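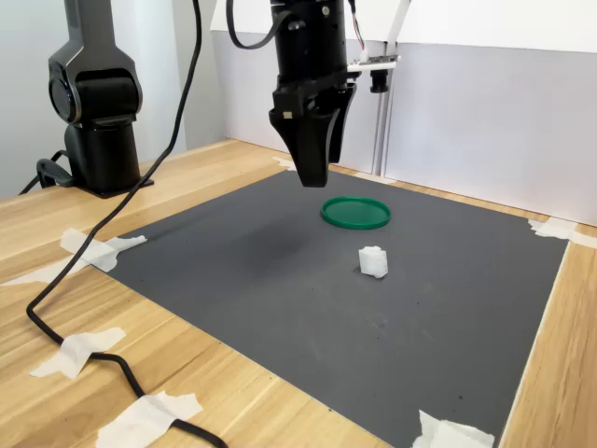
Arm, mat and green lid at a Folunstead Lid Challenge bench.

The Folunstead Lid Challenge is a student robotics competition held each March at Folunstead College. Teams program a robot arm to pick up a small soft object and put it in a round lid lying on a mat. It began as a class assignment set by Waltraud Hinrichs and was later opened to outside clubs, among them one from Grodeck. Its promoters call it a test of "robot learning," a label that several former entrants have disputed.

Format

Teams work in pairs. Each pair collects its own practice runs by steering the arm by hand, trains a program on them, and then lets the arm work alone for 8 scored attempts. An attempt counts if the object comes to rest inside the rim of the lid. Touching the arm during an attempt scores zero. There is no penalty for being slow, and some attempts have been very slow.

Equipment

Benches are set up to the same plan, with a dark gray mat taped to a wooden table and a camera mounted beside the gripper. The rules say little about the object except that it must be white, soft and small enough for the fingers to close on. Cables may be taped down wherever the team likes. The original control software, Stanamell, was written by students and is still used, although its manual has not been updated to match.

Results and criticism

The organizers' most repeated claim is that the winning pair, Loukia Alexiou and Gráinne Gallagher, completed 147 placements in a row before the final. The streak was logged by the team itself, with the lid in the same spot throughout. In the final, where judges moved the lid between attempts, the pair scored 2 out of 8. That was enough to win.

Vasylyna Sydorenko, who entered with the Grodeck club, argued in the college newsletter that most programs had memorized a position on the mat and would fail if the tape were shifted. Hinrichs replied that teams were free to collect up to 1000 practice runs with the lid anywhere they wished. Sydorenko answered that the teams had one afternoon at the bench.

A proposal by Morfudd Skyrme to publish every attempt, including failures, was adopted for one season and then dropped. The full score sheets from other seasons have not been released, so claims of steady improvement can't be checked.

See also

Brandes Gripper Cup
Stanamell (software)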